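Home | Services | Prices | FAQ | Contact

Metal bin repainting: your questions

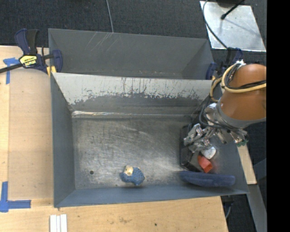
Worn coating along the back wall of a grey metal bin.

What does Plarnerley do?
We strip, repair and recoat metal bins, troughs and hoppers for farms, workshops and small factories. The yard is at Andness, behind the old dairy. We don't make new bins and we don't sell second-hand ones.

My bin has a few chips in it. Does it need doing?
Not always. Bare metal kept indoors can go on for years. If the bin lives outside or holds anything damp, book it in before the rust spreads. For food use, ask us first, as we only do the outsides of those.

Can I just paint over the old coat?
You can, but it will lift wherever the old coat is loose. Scrape back to a firm edge, sand it down and use a primer made for your metal. Galvanised steel needs its own primer.

How long will you keep my bin?
Usually 18 days from drop-off. February is our slow month and we are often quicker then. Dents and split seams add four days or so.

How much does it cost?
Prices start at £200 for a single bin, inside and out. There is a lower rate for eight or more of the same size. Renu Solanki does the quotes and will want the length, width and depth in centimetres, plus a note of what the bin is used for.

Do you collect?
Yes, within the Cavby area. Bins must be empty and swept out. We can't take anything that has held pesticide or waste oil – please try a licensed cleaner first and send us their certificate.

Which colours can I have?
Light grey, dark grey, green and cream. Other colours can be ordered but are charged by the tin.

When can I fill it again?
Leave it a full week after you get it home. The coating feels hard well before that but still marks easily.

Who do I speak to about a problem?
Etelka Bakos in the office, mornings only. Have your job number ready.

Related pages
Choosing a primer for galvanised steel
Oláh trough repairs
Collection days and areas
Looking after a new coating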